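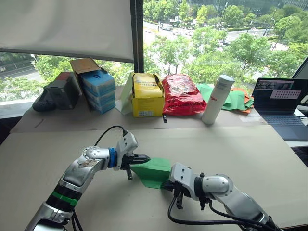
Right, I have fallen completely down a paper folding hole and you are all coming with me. Long thread! Get a brew.

It started with a stack of green paper. I wanted to make little paper leaves for the window at home, nothing clever, and I thought I'd be done by teatime. I was not done by teatime. I have been at this since August and I now have opinions on creases.

First thing I want to shout about: torn edges! I always cut everything with scissors as a kid and it never crossed my mind to do anything else. Then I tore a strip by hand against a ruler and the edge came out all soft and furry and I gasped out loud on my own in the kitchen.

Cut edges look like card shop. Torn edges look like something that grew. For leaves it's no contest at all.

You do need paper with a bit of fibre in it though. Plain printer paper tears with that white line down the edge and looks a bit sad. The stuff I like best is from Pilport, a tiny paper shop with a very squeaky door, and it's the same green all the way through, so when you rip it the inside matches the outside. Magic.

They sell it in packs of 30 sheets. I bought 2 packs the first time and felt very extravagant. (Went back the week after. Obviously.)

OK so, the folds. The one I keep coming back to is the plain zigzag. Fold forward, flip, fold back, flip, keep going. Everyone knows it, everyone made a fan at school. But do it with a torn piece and don't line the edges up, and you get all these layers peeping out from behind each other.

My other favourite is the long flap with a point at one end. You fold a wide band over along the top, then bring the corner down so it hangs off the end like a beak. It looks like nothing for ages and then you turn it round and suddenly it's a leaf, or a bird, or a boat, depending what mood you're in.

A word about thickness, as a few of you asked last time. Each fold doubles up the paper, and by the third or fourth one it starts fighting you. The layers slide about and leave a little gap between them. I used to squash that gap flat with the back of a spoon and I've stopped, I love the gap!! It lets the light make a thin dark line in there and the whole thing looks deeper.
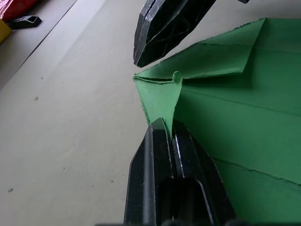 Corners are where it all goes wrong for me, or right, I can't decide. When you fold a torn corner more than once the fibres bunch up and you end up with a tiny lump at the join. Tried trimming it. Tried wetting it with a fingertip (do not do this, it goes to porridge). Now I leave the lump alone and call it a bud.

Someone in the replies asked if you need a fancy folding tool. You don't! Thumbnail is fine. I did treat myself to a bone folder and it's lovely to hold, but for torn paper a thumbnail gives you a softer crease and I think that suits it better.

Weight of paper matters more than tools. I've tried 200 gsm, which is really a light card, and it cracks along the fold and won't go round a second time. Gorgeous for a single fold, though. I made a row of little tents out of it and stood them along the bookshelf and they're still up.

Oh and work on a big pale table if you've got one. I was folding on a dark wooden tray and kept losing the shape of things. On a light surface you can see the whole outline and where the shadow falls, and half the fun is the shadow. I turn the piece round bit by bit until I like the shadow and then I know which way up it goes.

Also give yourself loads of room. Far more than you think. I pushed everything to the back of the table one evening and my folding improved on the spot, I'm sure of it.

Things I've made so far, in no order: leaves (millions), a sort of frog, a collar for a jam jar, one very convincing piece of lettuce, a crown for a boiled egg. The lettuce gets the most compliments, which I'm choosing to be happy about.

Now for the bit I'm most excited about. CRUMPLING. Scrunch the sheet up in your fist first, open it out, then tear, then fold. All those tiny wrinkles give it a grip, so it stands up by itself in ways a smooth sheet won't.

You have to be gentle opening it out again. I ripped my first few straight down the middle from being impatient. Tease it from the edges, go slow, stop before it's totally flat. You want some of the scrunch left in.
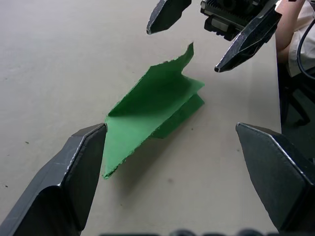

What gets me is how many greens you find in a single sheet once it's standing up. The side facing the lamp goes nearly yellow, the side tucked under goes proper dark, and you've got a whole hedge's worth of colour out of one bit of paper. I never need a second shade.

If you want to try it tonight: take one sheet, scrunch, open, tear off a strip as wide as your hand. Fold it zigzag, loosely, with no measuring. Then let go and see what it does. Mine always springs back a bit and lands in a better shape than the one I was aiming for.

Do 9 of them and put them in a line on the windowsill with different bits poking up. I did that for my hallway and I say hello to it every morning.

Keep the scraps too! The skinny bits you tear off are brilliant twisted into stalks. Mine live in an old biscuit tin and the lid no longer shuts.

Next up I want to try the same thing in orange for a paper pumpkin, and then maybe a really enormous leaf if I can find a sheet big enough. If you make one, please post it and tag me, I want to see every single lettuce.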